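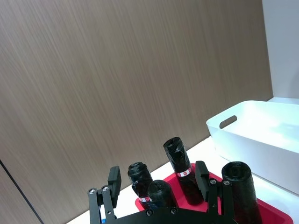
Bins, Trays and Jars: How Sorting Works

Kostari Science Pages for Grades 3 and 4

Sorting means putting things into groups by a rule. The rule can be almost anything: color, size, shape, or what the thing is used for. A rule that works well can be said in one short sentence, such as "all the jars go together." If the sentence needs the word "except" more than once, the rule probably needs to be changed.

A container that is used for sorting has one job while the sorting is going on. It holds a single group and keeps that group apart from the others. Two types of container are used most often on a table.

A tray is shallow. You can see everything in it from above, and a hand can reach any part of it from any side.

A bin is deeper. It holds more, but things at the bottom can be hidden by things on top. Bins are often used for storage after the sorting is finished.

Some people use the two words the other way around, and the factories that make containers do not all agree either. On this page, "tray" means low sides and "bin" means tall sides.

Why colors help

Your eyes and brain notice color very quickly, before you have read any words. A red tray next to a blue tray can be told apart from across a room. This is called color coding. The color does not have to mean anything by itself. Red can be for rolls this week and for crayons next week, as long as everyone doing the sorting knows which it is.

Color coding has a limit. Some people see red and green as nearly the same color. Red and blue are easier for most people to tell apart, so they make a good pair if you only need 2 groups. With more groups, add a label or a picture to each tray.
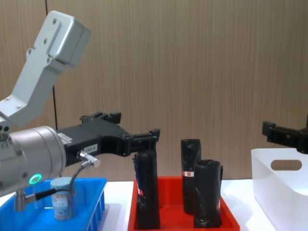

Black rolls standing on end in a red tray, with a blue tray to the left.

Standing up or lying down

A cylinder is a solid shape with a circle at each end and a curved side. Cans and rolls are close to being cylinders. A cylinder can rest on a table in two ways, and it behaves differently in each.

Lying on its side, a cylinder touches the table along a thin line. A small push will make it roll. Standing on its end, it touches the table with the whole flat circle, and it will not roll at all. It also covers less of the table if it is taller than it is wide, so more cylinders fit in the same tray.

Standing up has a cost. A tall, narrow object can tip over. Whether it tips depends on its center of gravity, the point where its weight balances. If the object leans so far that this point is no longer above the base, the object falls. A wide base and a low center of gravity make something stable. A short can is harder to knock over than a tall tube with the same width.

Soft objects are a special case. A tightly wound roll of plastic film has ends that may be a little uneven, and it can lean even when nobody is touching it. The sides of a tray help by stopping a leaning roll from going all the way down.

The shape of the plastic

Many trays and bins are made by injection molding. Plastic pellets are heated until they melt, and the melted plastic is pushed into a metal mold under high pressure. The plastic cools, the mold opens, and the container is pushed out. Several features of a finished container come from this process or from the way it will be used.

Sloped sides. If the sides went straight down, the container would drag against the mold and be hard to remove. The slight slope is called draft. It also lets empty containers nest, one inside another.

Ribs. A rib is a raised line of plastic. A thin flat wall bends easily, but the same wall with ribs on it is stiffer, and it needs only a little more material. You can test the idea with paper. A flat sheet laid across a gap will sag – a sheet folded into pleats will hold up a small coin.

Rounded corners. A sharp inside corner is a weak place where a crack can start. A rounded corner spreads the force over a larger area. It is also easier to wipe clean.

Handle slots. A slot near the top of a wall makes a place for fingers without adding a separate part. Nothing sticks out, so bins can be pushed close together on a shelf.

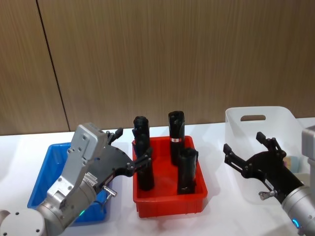
Clear, cloudy and solid

Plastic lets light through in different amounts, and there are three words for this.

Transparent: light passes straight through, and you can see a sharp picture of what is on the other side. A clean window is transparent.

Translucent: some light passes through, but it is scattered on the way. You can see shapes and colors, and the edges look soft.

Opaque: no light passes through. You have to look over the top or take the lid off.

A translucent bin is useful for storage. You can often tell what sort of thing is inside without opening it, and you can tell how full it is. An opaque container protects things that are damaged by light, such as some paints and some foods.

Jars and screw lids

Jars go into sorting trays as often as anything else does. A jar is a container inside a container, and it is used for things that are too small or too thin to stay tidy alone, such as toothpicks, beads or buttons.

A screw lid works because of its thread. The thread is a ridge that winds around the neck of the jar like a ramp wrapped around a post. When the lid is turned, a matching thread inside the lid slides along the ramp and pulls the lid down. A small turning force at the edge of the lid becomes a larger force pressing it against the rim. 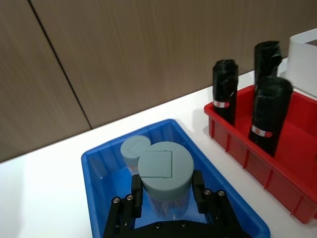
Jars of the same family often have lids of the same color even when the jars are different sizes. The lids may not fit each other. A lid has to match the jar in width and also in the spacing of the thread, and this spacing is called the pitch. A lid with the wrong pitch will turn a little way and then jam.

Try it

You will need 2 trays and 12 small objects from a desk or kitchen. Ask before you borrow them.

1. Choose a rule and write it down.
2. Sort the objects into the trays.
3. Mix them up again and choose a different rule.
4. Ask a partner to look at the trays and work out your rule.

Objects that fit in both trays, or in neither, are worth writing down. They show where the rule is unclear.

Kostari Science Pages | Contact us | Page updated 4/27/24 | © Kostari | Back to top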